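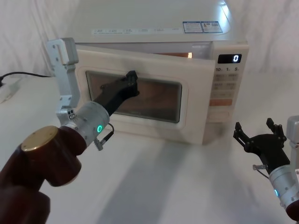
*The cream microwave with its door part open and the lamp glowing inside.*

I've wanted a microwave I could live with for years, and I think I've got one. It's a cream Midea, rounded at the edges, with a dark window in the door and a slim control strip down the right-hand side. I bought it in August from Radu, the second-hand kitchen shop in Lundstead, and paid 60 for it, which included a glass plate and a very long chat about soup. I've used it every day since and I'm still pleased to see it in the morning!

Porridge first, as that's what I bought it for. Two minutes, a stir, another 40 seconds, and it comes out creamy right through (my old one gave me lava round the edge and cold milk in the middle). Leftover rice is just as good with a spoonful of water and a saucer on top. Jacket potatoes are fine, though I still finish mine in the oven for the skin.
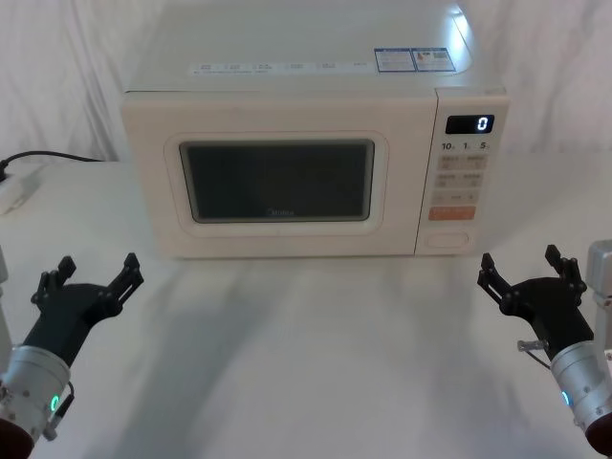

*The Gandmont Kitchen Letter, no. 28, page 6*

What won me over is the front. The quick times are 10, 1 and 5, printed in a row straight under the display, and the big orange-red start button is so much brighter than everything around it that even my half-asleep teenager finds it. The door release is an oval at the very bottom of the panel and takes a good firm thumb. I like that, but my neighbour Thérèse Beaudoin, whose hands are stiff before breakfast, found it a bit of a push.

The flat top wipes clean in one go, and the window shows every fingerprint, so keep a cloth handy. The beep is loud. I'd love a way to turn it down at 6 am and haven't found one. 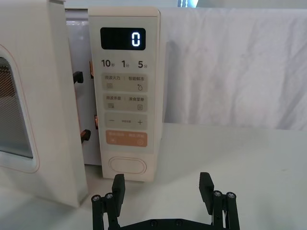
**Can you manage it if you don't read Chinese?**
Most people will, after a day or two. The seconds and minutes are easy to guess from the numbers beside them, and for power and defrost I wrote the English on a bit of masking tape until I'd learnt where they were.

Relu Bălan tried mine for an afternoon, melting chocolate for his Ralilau cake (short bursts, stir each time, no scorching), and went off to ask Radu for another. They hadn't got one, but they've put his name down. I'd buy mine again tomorrow, beep and all.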